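About Gudton House

Gudton House is an independent school of household and office skills. It was founded in 2000 and has two teaching sites, one at Baloch Street and one at Trunier Court. The school offers day and evening courses to adults who wish to work in domestic service, facilities care, hotel housekeeping or school support, and to those who simply want to look after their own surroundings with more confidence.

Our History

The school began in the upstairs rooms of a former stationer's shop, where the first students were taught linen care, floor care and the upkeep of desks and writing surfaces. The shop's old counter is still in use at Baloch Street as the reception desk. Teaching at Trunier Court started when the evening classes outgrew the original building, and that site now holds the kitchens, the laundry room and the larger of our practice rooms.

Hafþór Kragh has been Principal since the move. He trained in hotel management and continues to teach the opening week of every course himself. Lerato Van der Merwe is Head of Practical Studies and is responsible for the syllabus, the assessment of students and the appointment of visiting tutors.

What We Teach

The Foundation Certificate is taught over 11 weeks and is the usual starting point for new students. It covers kitchens, bathrooms, bedding, floors, glass and hard surfaces. Students who have completed it may go on to the Workplace Certificate, which deals with offices, classrooms and meeting rooms.

A good part of the Workplace Certificate is given over to the care of whiteboards and the tables on which they stand. Visitors are sometimes surprised at the hours allotted to this. A board in daily use gathers a grey film of old ink that a dry cloth will only spread, and students are taught to judge when a board needs a dry wipe, when it needs a damp cloth and when it should be left to a proper cleaning fluid. They work from the top edge downwards and finish with the tabletop, where traces of marker are easily overlooked. 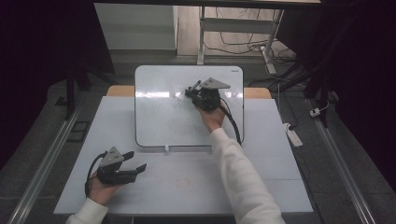
Smaller boards of the tabletop kind are treated as a subject of their own. They have to be steadied while they are wiped, and the border and the foot of the board need as much attention as the writing surface. Students also learn to check their work from the side as well as from the front — smears that cannot be seen straight on will often show up in reflected light.

Assessment

There are no written papers at Foundation level. Students are assessed by their tutors throughout the course and complete a practical task in the final week. The Workplace Certificate adds a short written plan for the weekly care of a room chosen by the student.

Our Partners

Flelora supplies cloths, brushes and cleaning products to both sites and offers work placements to students on the Workplace Certificate. Placements last two weeks and are arranged by Ms Van der Merwe's office.

Visiting the School

Prospective students and employers are welcome to visit either site on a Friday afternoon during term. Visits should be arranged in advance through reception at Baloch Street. Applications for the autumn intake close at the end of June, and late applications are considered where places remain.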